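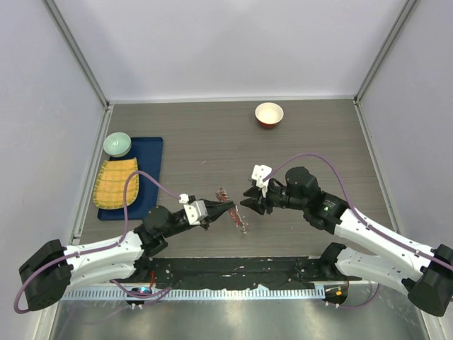 Print this article | E-mail this article

Dremham opens its two-arm cell to visitors

Manouchehr Sadeghi keeps the safety briefing short. Stand behind the line, keep bags off the floor, ask questions between runs. Twelve visitors came through the Dremham workshop in the first group of the August open day, most of them from small packaging and assembly firms, and Sadeghi had 40 minutes with them before the next group.

Sadeghi runs the handling program at Dremham. His colleague Sepehr Zarei writes the control software and sat at the operator's desk during the demonstration. I spoke with both of them at the end of the afternoon.

The program is called Parnora. It covers 44 manipulation tasks, all done with two arms on a tabletop and all using ordinary objects. Dishes, mats, trays and small wrapped goods make up one part of the list. Small metal hardware makes up another.

"We get asked why there is no conveyor," Sadeghi said. "A conveyor presents the part in the same pose every time. Our interest is in what happens when it doesn't."

Both arms carry parallel grippers. Zarei said the choice was deliberate, and that the team had tried a multi-finger hand from Jurčo for a season before going back.

"Two fingers are easy to model and easy to repair," he said. "If a tip wears, I swap the tip. With the hand I had to send the whole unit out."

Handing over between arms

Most of the visitors' questions concerned the handover, the stage at which one gripper brings an object to the other near the middle of the table. Zarei described it as a timing problem first and a force problem second.

"The receiving arm has to close before the giving arm opens, and for that short interval the object is clamped by both," he said. "Any position error between the arms goes straight into the object. A dish will tell you immediately. Something in a soft wrapper will hide it, and you find the crease later."

The controller deals with this by letting one arm go compliant during the overlap. Which arm yields is set per task. Sadeghi would like it to be selected automatically, but that work has not started.

The rings

The hardware tasks are slower. The one Sadeghi likes to discuss uses metal split rings strung on a thin red rod. The rings bunch and tangle, and the job is to deal with them one at a time. The gripper fingers taper to fine points for this.

"A split ring has very little for a fingertip to hold," Sadeghi said. "You pinch it at the edge. If the plane of the ring is off by a few degrees, it rolls out of the grip and goes back to its neighbors."

Zarei added that a view from the wrist matters more here than the overhead one. From above, the rings in a bunch merge into a single bright patch — close up, their edges can be told apart.

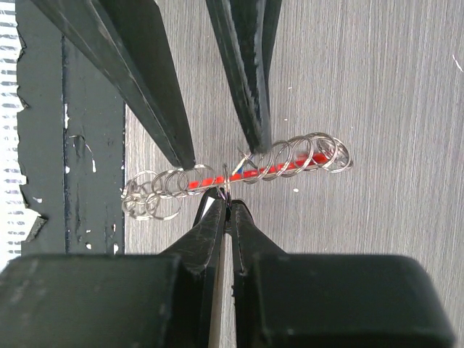 What comes next

A visitor from Brindberg asked about cycle time and was told that it is not yet being measured for the ring tasks. Sadeghi gave the same answer when I raised it again.

"Speed figures would be misleading at this point," he said. "We are still changing the fingertip geometry. I would be publishing a number for a gripper that no longer exists."

The team plans 2 revisions of the tips before the program closes. Zarei is also rewriting the recovery routine, which currently backs both arms off and waits for the operator whenever a grasp fails. He wants the system to retry without a prompt, starting with the tray and dish tasks.

Dremham will hold another open day when the revised tips are fitted. Places are booked through the workshop office.

Last updated: August, 4:40 p.m.

Comments (2) | Shares (12)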